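Equipment Plan for the Handheld Gripper Project
Interim report, part 2: Budget and purchasing
Group members: Helmi Ruotsalainen, Lợi Thân, Teodor Marinescu
Supervisor: Agnes Haugland
Friday, March 1, 2024

2.1 Purpose of this part

In part 1 we explained what tasks we want to record with the handheld grippers. In this part we explain what equipment we must buy, what we can borrow, and how we divide the money. The department gave us 3,451 euros in total. This sum must cover the whole project until the end of August, and we can not ask for more.

2.2 Starting situation

At the start we had one handheld gripper on loan from the laboratory. It was a good tool for learning, but only one person could work at a time, and the other two were waiting. We calculated that with one gripper we would need 13 weeks for the recordings. With two more grippers the same work fits in 6 weeks, if we also have enough batteries. Therefore we decided that additional grippers are the first priority and all other purchases come after.

2.3 Comparison of suppliers

We asked for offers from two suppliers, Durkon and Tikkanen. Durkon sells the gripper as a complete set. The price was higher, but the fingers are already mounted and tested. Tikkanen sells only the parts, and the buyer does the assembly. Teodor made a trial assembly with the parts from Tikkanen and needed a full working day for it, mostly because of the screws in the fingers. The pads were also sold separately, which we did not notice in the first offer.

Our choice was one complete set from Durkon and one set of parts from Tikkanen. In this way we can compare them during the project, and if something breaks we have parts that we know how to change.
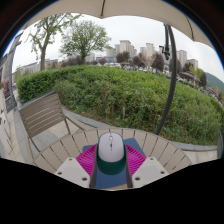

For the task objects we planned a much smaller sum, 59 euros. Most of the objects are ordinary things from home or from the office, and we brought them ourselves. The money is for objects which we want to have in several sizes or shapes, so that the recordings are not too similar to each other. Lợi keeps the list of objects and writes down who brought each one, so that everything can be returned.

2.4 Batteries, storage and transport

In our first budget we forgot the batteries almost completely. Tiina Pesonen from the laboratory read our draft and told us that this is a common mistake in student projects. When we work outdoors there is often no socket near, and we must carry enough power for the full session. We added three spare batteries and one charger. We also added two memory cards and a hard case for transport. The case was cheaper from Hiltgate than from the gripper suppliers.

2.5 What we decided not to buy

We discussed a tripod with an extra camera, but it would take a large part of the remaining money. We also left out a second laptop. Helmi can use her own computer for checking the recordings.

2.6 Risks

The biggest risk is the delivery time. Tikkanen could not promise a date for the pads. If they are late, we will continue with the borrowed gripper and the Durkon set, and we will record the simple tasks first. The second risk is wear of the pads, and for this we keep a small reserve. The reserve may be used only when all three members agree.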